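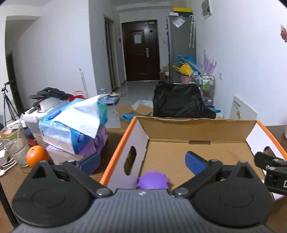 Bhavana Kaimal asked us, the first time she read our draft, why anybody would need a whole term to learn how to put things in a box. We have thought about her question a good deal since, and this report is our long answer to it.

Our project began in September, when Rizwan Roy's family was getting ready to leave Stinmont and the packing had come down to the tabletop stage. Anyone who has moved will know it — the big furniture is settled and what remains is the odds and ends. There are bundles in plastic wrap, something with straps, a purple spiky ball that belongs with nothing else, and an orange that somebody ought to eat. Manuals on packing tend to deal with plates and books, and we wanted to write about the leftovers.

We asked households in Stinmont and Sorstead to keep a packing diary, and three of them kept it up to the end, for which we are very grateful. Between them they wrote down 346 items that did not fit any room or label. Montserrat Gallardo typed up every one of them, and she would like it known that handwriting gets worse after nine in the evening!

What we found was fairly simple. Soft things, such as cloths and wrapped bundles, were usually left in a heap on the table until last, while small toys went into the first open box anyone could reach. Boxes with hand holes were the favorites, although Arben Zupan noted that small pieces can slip out through the holes if the box is tipped, so we suggest a folded towel along each side. Drinking glasses in use were a problem in all the diaries. People kept them out for the work and then had no wrapping left.

If we did this again we would start the diaries a week earlier and ask for the time of day beside each entry. Rok Radulović has offered his aunt's move to Lisora as a fourth household, and she has already been given a notebook.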